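Ticket 3012
Subject: Balloons losing air before the event
Location: Haverford, side room
Opened by: Xiomara Sorensen
Assigned to: Otis Whitfield
Status: Open, waiting on customer
Priority: Normal

Friday, 9:10 am, Xiomara Sorensen
We bought the Pluriden party pack from Nutport, 1000 balloons, mixed colors. The ones we blow up in the evening are soft by morning. We tie them by hand. No pops, they just shrink. Is it the batch or is it us?

9:40 am, Otis Whitfield
Thanks. Please tell me how you fill them, where they sit overnight, and which bag they came from. The bag number is on the back near the hanging hole.

10:05 am, Xiomara Sorensen
Ketar hand pump, plain air, no helium. They sit in a carton by the radiator. Bag number is 330. I haven't tried the other bags.

10:30 am, Otis Whitfield
The radiator could be part of it. Latex goes soft faster in a warm spot. Tonight please do this:
1. Fill two from bag 330 and two from any other bag.
2. Stop at 40 pumps for each one.
3. Twist the neck twice before you tie it.
4. Leave all four in a cool room, away from the radiator.

1:15 pm, Xiomara Sorensen
Will do. I've been going up to 60 pumps, so that may be too many. Pictures attached, same table for both. The pale blue is in the first one.

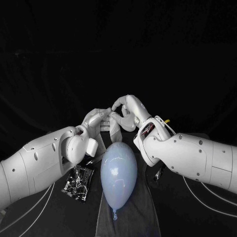
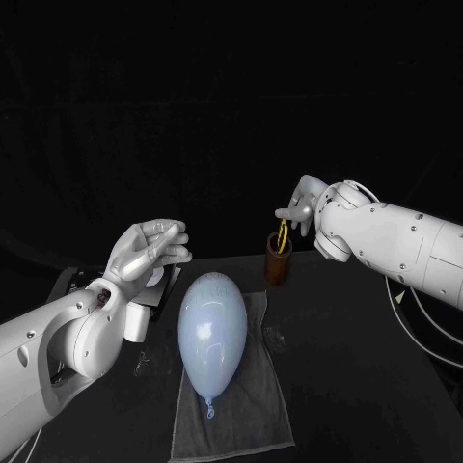

Color check
1:50 pm, Otis Whitfield
Pale blue is on the list for the Pluriden pack, so the color is fine. It doesn't tell me anything about the leak. I'll hold the replacement until the overnight results are in.

Next step
Customer to report on all four balloons in the morning. If only the bag 330 pair is soft, replace that bag. If all four are soft, send new ties and check the pump nozzle for a rough edge.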